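Section 4: Setting up the table and arms for bowl work
Waltton two-arm bench, operator's guide 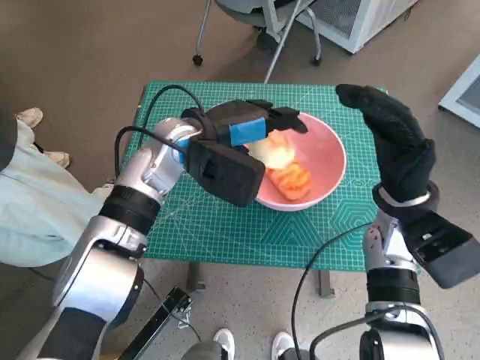
Before you begin

Welcome back, and thanks for sticking with us through the long section on wiring. By now your bench should be bolted together, powered and talking to the controller, and you're ready for the part most people have been looking forward to, when the arms start reaching for things. Please set aside a clear morning for it. The work isn't hard, but it goes much better when you're not rushing off to a meeting halfway through.

This section covers a bench with a two-fingered gripper on the left arm and the multi-fingered hand on the right. If yours has grippers on both sides, follow the steps for the left arm twice and skip 4.3 altogether.

You will need:
The cutting mat
A shallow bowl with a plain interior
Two or three soft practice items in different colours
The hex key set from the Hakar tool roll
A soft cloth and a bit of mild dish soap
Your bench logbook

Caution: Keep the red stop button within reach of whoever is standing closest to the arms. If two of you are working, agree out loud on who has it.

4.1 Laying the mat and placing the bowl

1. Wipe the tabletop down and let it dry. Crumbs under the mat will lift a corner, and you'll spend the afternoon wondering why your heights are off.

2. Lay the mat with the grid facing up and square it to the front edge of the table. The grid is there to help you, so do use it — write down the square where the bowl sits and you can put it back in the same spot tomorrow.

3. Set the bowl a little to the right of the middle of the mat. Both arms can reach it comfortably from there, and the gripper comes in over the rim at a kinder angle than it would if the bowl were dead centre.

4. Place your practice items in the bowl with a bit of space between them. One pale piece and one bright piece make a good pair for a first session. We like chunks about the size of a walnut, but anything the fingers can close on will do.

Note: If you use real food, swap it for fresh at lunchtime. Soft pieces dry out and shrink over a few hours, and the closing width you set in the morning will no longer be right.

4.2 Fitting and checking the left gripper

1. Put the left arm into its service pose from the Maintenance menu and wait for the brakes to click. Don't hold the arm up by hand while you wait. It's quite happy on its own.

2. Offer the gripper up to the wrist and turn it until the ring seats all the way round. You should feel it drop into place. If it rocks, back it off and try again instead of tightening the screws to pull it straight.

3. Tighten the wrist screws a little at a time, working across from one to the next, the same way you'd do up the wheel nuts on a trailer.

4. Run the cable in a loose arch over the forearm and plug it in near the back of the gripper. The arch needs enough slack for the wrist to turn fully both ways, but not so much that it can droop in front of the fingers or catch on the bowl.

5. Turn the wrist slowly through its whole range from the jog screen and watch the cable all the way. If it goes tight anywhere, stop, give it a little more length and start the turn over.

6. Open and close the fingers 19 times with nothing between them. The controller uses these cycles to learn the friction in the drive, and it'll show a green tick when it's satisfied.

Caution: Keep your own fingers out of the gripper during step 6. The force is modest, but it will still give you a good pinch.

4.3 Fitting the right hand and its glove

1. Check that the wrist ring is clean and the hand is sitting flush against it. A smear of old soap is enough to stop it seating.

2. Ease the glove on one finger at a time, starting with the smallest. Try not to yank it from the cuff. The fingertips wear through first, so have a look at them while you're there, and replace the glove if you can see the hand underneath.

3. Send the hand to its waiting pose, upright beside the bowl with the palm facing in and the fingers slightly curled. It should be close to the rim without touching it.

4. Check the bracket on the side of the arm. Give it a gentle wiggle, and if there's any play, nip up its bolts before you go further.

5. Follow the cable at the base of the arm down with your eyes and make sure it curves away freely. Nothing should be resting on it, and that includes chair casters. Mingxuan Zheng, who wrote the first version of this guide, lost a whole week one February to a cable that had been rolled over, and asked us to keep this line in every edition since.

4.4 Teaching the approach

1. Choose New Task, then Bowl, and set the arm speed to level 3. You can go faster later on, but please do your first day at this speed.

2. Jog the left arm until the gripper is over the bowl with its fingers angled down into it. Lower it in small steps. The fingertips should come down just above the piece you want to pick up, clear of the rim on every side.

3. Press Save Point. The controller will ask for a name, and it's well worth typing something sensible. A list full of "test" and "test new" is no fun to sort through later.

4. Set the closing force to 700 on the Quintana scale for soft pieces. If they're being squashed, come down a little at a time. If they slip out, go up the same way.

5. Jog back up to a clear height and save that as the exit point. Then run the approach several times with the fingers open, keeping your hand near the stop button.

Note: The right hand stays in its waiting pose all through this part. If it moves, press stop and check that Mirror Mode is switched off. It's on by default after a software update, and it catches all of us sooner or later.

4.5 If something isn't right

The gripper touches the rim on the way in. The bowl has most likely crept. Check it against the square you wrote down, move it back and try once more before you re-teach anything.

The fingers close but the controller says nothing is held. Clean the pads with the cloth and soapy water, dry them well and repeat step 6 of 4.2.

Error 965 on the display. The controller has lost contact with the gripper. Unplug the cable at the gripper end, look for a bent pin, and push it firmly home. If the error returns, the cable itself is probably tired, and a replacement can be ordered through Warari.

The whole table shivers when an arm stops. Check the feet first, then the bolts where each arm meets its stand. A level floor makes a world of difference here — if yours slopes, wind the feet out until all of them carry weight.

4.6 At the end of the day

Empty and wash the bowl, wipe the mat and leave it flat. Never roll it up while it's damp. Send both arms to the park pose before switching off at the wall, and jot down the closing force and the bowl's square in the logbook for whoever is on next.

Section 5 covers moving pieces from one bowl to another.

Guide last revised 26 November 2025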